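Grellwood releases bench set for introductory solution work

Rack, beaker and stirring rod supplied together; orders open in July

Grellwood has added a small bench set to its teaching laboratory range. The set consists of a white plastic test tube rack, a low-form glass beaker with a pouring spout and a glass stirring rod. It is intended for first-year chemistry courses, training benches and small preparation rooms where a full glassware cabinet is not required.

The set is shown laid out on a black cloth, with clear liquid in the beaker.
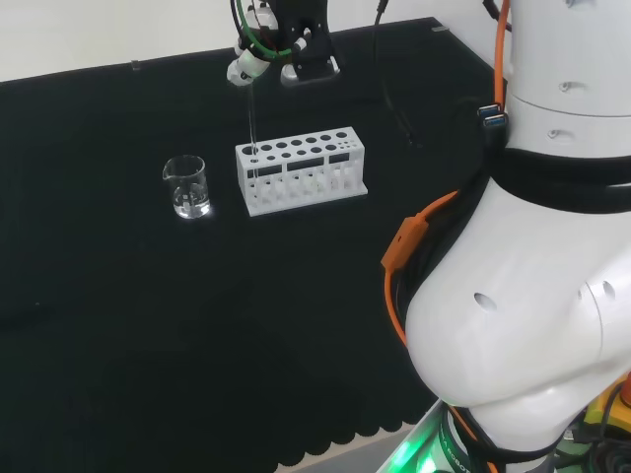
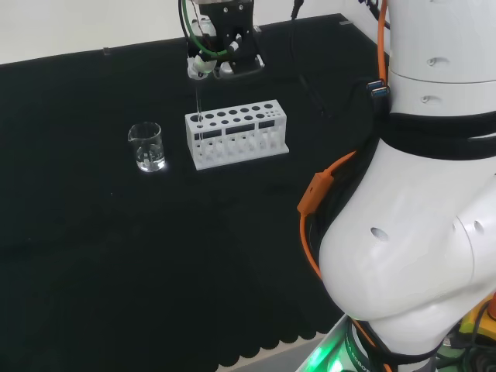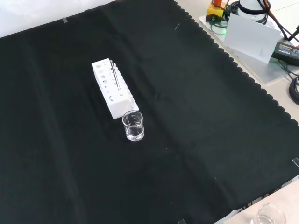 Rack

The rack has round holes of more than one diameter in its top plate, with the smaller holes grouped toward one end. Narrow tubes can be kept at that end and wider tubes at the other, so one rack covers the mixed sizes normally found in a teaching drawer. The lower tier is open and perforated. Rinse water drains through it, and the user can see whether a tube is fully seated before letting go.

A stirring rod can be parked upright in any hole wide enough to take it. Grellwood recommends assigning one end hole to the rod and keeping that assignment throughout a session. A rod laid on the bench picks up residue and rolls, and most rod breakage reported to the company by schools is from rods that rolled off a table.

The plastic is suitable for hand washing and for laboratory washers on a low-temperature program. It should not be autoclaved or used to hold tubes taken directly from a burner.

Beaker

The beaker is clear glass with a formed spout. Graduation marks are printed on the side for approximate filling only. Where a measured volume is needed, use a cylinder or pipette and treat the beaker as the receiving vessel.

For stirring by hand, Grellwood advises filling to no more than half. This leaves enough wall height above the liquid to keep splashes inside the vessel and allows the rod to rest against the spout between additions. The same level is suitable for pouring along the rod into a tube, a technique covered on the card supplied with the set.

Stirring rod

The rod is transparent glass with fire-polished ends. It is sold in one length, chosen so that the upper end stays well clear of the rack when the rod is parked. Replacement rods are available singly or in packs of 8.

"The rod is the part that goes missing," said Gunhild Ladefoged, product manager for teaching equipment at Grellwood. "We had customers buying racks from us and rods from two other places, and the rods were either too thick for the holes or too short to pick out again. We fixed the diameter first and worked back to the rack."

Trial use

The set was tried at 232 student benches before release. Instructors were asked to record breakages, spills and any part that students used differently from the printed card. Two changes followed. The base of the rack was made flat over its full area - an earlier version stood on feet and rocked on uneven tables - and the card was reprinted with larger type.

Dirk Peeters, who coordinated the trial, said that the bench surface affected the results more than had been expected. "Clear glass on a white laminate bench is hard to see. The groups working over a dark cloth knocked the beaker less often, and they found the rod faster." Grellwood does not supply a cloth with the set. Any dark, close-woven cover is suitable for aqueous work, provided it lies flat and is secured at the table edge.

Care

Inspect the rod and beaker for chips before each session and discard any glass with a visible crack. Wash with a neutral detergent, rinse with deionized water and stand the rod in the rack to dry. Do not dry the beaker inverted over the rack holes. Abrasive pads will remove the printed graduations.

Availability

The first production run is 3000 sets. Orders open in July through Grellwood and its distributor Cirnarano, under catalog number 415. Each carton contains the three parts in a molded tray with the instruction card. Rack, beaker and rod can also be ordered separately. Customers holding older Grellwood racks should check the hole diameter against the drawing on the product page before ordering rods alone.

Press contact

Vibeke Ásgeirsdóttir
Communications, Grellwood

Sample sets for review are available on request. Please state the intended course level and a delivery address.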